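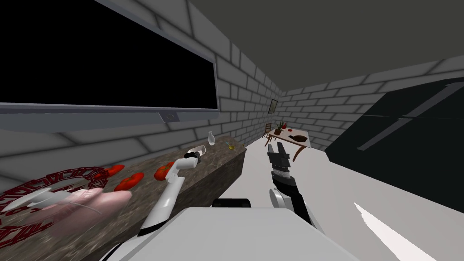 October, 4.20 pm, kettle on

Glue trial, continued. For anyone joining at this page (hello, Oskari, I know you skip to the end): we are still trying to find out why the Skandalside library books shed their spines, and whether a paste we can cook ourselves will hold better than the tub of Grukeck that cost more than my bicycle.

Batch 2 of the wheat paste came off the heat at 82 degrees. The recipe wants it held there, stirring. I held it there, stirring, for as long as my arm agreed to, then changed arms. Smooth, translucent, the consistency of school custard and with much the same smell. Batch 1 had lumps and has been entered in the records as a learning experience.

Strained through muslin twice. Left to cool with cling film pressed onto the surface so it wouldn't grow a skin. It grew a skin round the rim, where the film had lifted. Skin removed, remarks made.

Test pieces as before: strips of the scrap buckram, pasted to grey board, pressed overnight under the cast iron weights. Pulled this morning with the spring balance, straight up, slow as I could manage.

- Grukeck, straight from the tub: board tore before the glue did. Irritating.
- Grukeck thinned with water (Ritva's suggestion): peeled clean at one corner, held elsewhere.
- Wheat paste, batch 1: let go where the lumps were, held surprisingly well between them.
- Wheat paste, batch 2: pressed late, so not pulled yet. Tomorrow.
- Half and half: board tore, but along the grain, so I don't trust it.

The board is the problem. If it gives way before the glue, all I am measuring is board. Need the denser stuff from Lornis, who will only sell it in packs of 200 sheets. That is enough grey board to see me into retirement and possibly to build the shed I retire to. Ritva Kokkonen thinks the school bindery might split a pack. She's going to ask.

Now the atlas. Shelf number 143, the big one with the loose plates, came up from the store in its box and is in worse shape than its label let on. Label says "spine weak". There is no spine. What there is instead is a strip of brown parcel tape, applied with confidence some time in the last century, and under it an older repair in what I think is fish glue. It softens with a damp swab and smells of harbour.

Took the tape off in short lengths with the warm spatula. Stopped when I reached the title page, where it has got a grip on the printed surface. Oskari Salminen says solvent. I say leave it until the morning, when I'm less likely to be brave.

Thread: the Thambiah linen arrived and is thinner than the old reel, in spite of having the same number on it. Rang them. A very polite person explained that the number is the same. I agreed that it was. We left it there. Will double it for the atlas and use it single on the pamphlets, where nothing much is being asked of it.

To do:

- pull batch 2 strips before the heating comes on
- find out who has the good bone folder (short one, chip at the end) – it was in my drawer
- chase Ritva about the Lornis pack
- fridge: paste is in the jar marked PASTE. The jar marked custard is custard. Oskari, please check before opening either.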